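Cahier d'atelier, projet Tanoli (bras simulé, équipe étudiante)

Reprise du cahier après une interruption qui dure depuis avril, disons pour cause d'examens. L'épreuve Walum n'a pas changé : trois dés sur une table, une plaque orange, et le bras doit y déposer le bleu sans toucher aux deux autres. Sur le papier, une affaire de deux minutes. Le papier n'a pas de cinématique inverse.

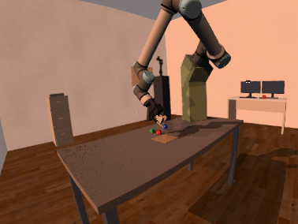
Salle Nulbridge, 7 juin

Samedi, donc chauffage coupé et machine à café verrouillée. La simulation, elle, tourne très bien, avec ses deux écrans éteints au fond de la pièce et son classeur contre le mur, dont la modélisation a sûrement pris plus de temps à quelqu'un que notre contrôleur.

Remis à plat les repères. La base était déclarée tournée de 90 degrés dans un fichier et pas dans l'autre ; les deux étaient commentés « OK, ne plus toucher ». J'ai touché. Il reste à renommer les variables, parce que « pose_finale_2_vraie » ne m'inspire pas confiance.

Limité aussi la vitesse d'approche à 30 % du maximum. C'est lent, on a le temps de méditer sur ses choix d'orientation, mais au moins on voit venir les erreurs.

Vue de la caméra de poignet, doigts ouverts :
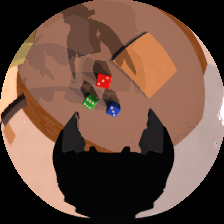 1. Détection des dés

La segmentation par couleur tient pour le rouge et le bleu. Le souci vient des ombres : celle du bras s'étale sur la table et mord sur la plaque, que le module Usent découpe alors en deux morceaux. Il annonce donc deux plaques, avec un score de confiance que je lui envie.

Essayé de travailler en teinte seule, sans la luminosité. Mieux, mais le brun du plateau et l'orange de la plaque sont cousins et le seuil devient pointilleux. À reprendre avec le contour de la plaque comme contrainte — quatre coins, ça devrait être à la portée d'un programme.

Les points des dés ne servent à rien pour l'épreuve. Quelqu'un a quand même écrit un lecteur de points. Il lit bien le six vert. Je le laisse, il fait plaisir à voir.

Autre position, le dé bleu sur la plaque et le vert en bord d'image :

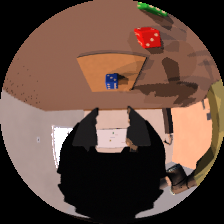

2. À faire avant la prochaine séance

Essai 14 à rejouer avec la même graine, sinon on ne compare rien.
Gérer le cas d'un dé tronqué par le cercle de l'image : pour l'instant, le centre calculé part n'importe où.
Vérifier le recul de la pince, doigts ouverts, avant toute rotation du poignet.
Fusionner les deux fichiers de repères. Supprimer le commentaire « OK, ne plus toucher ».
Demander la clé de la machine à café.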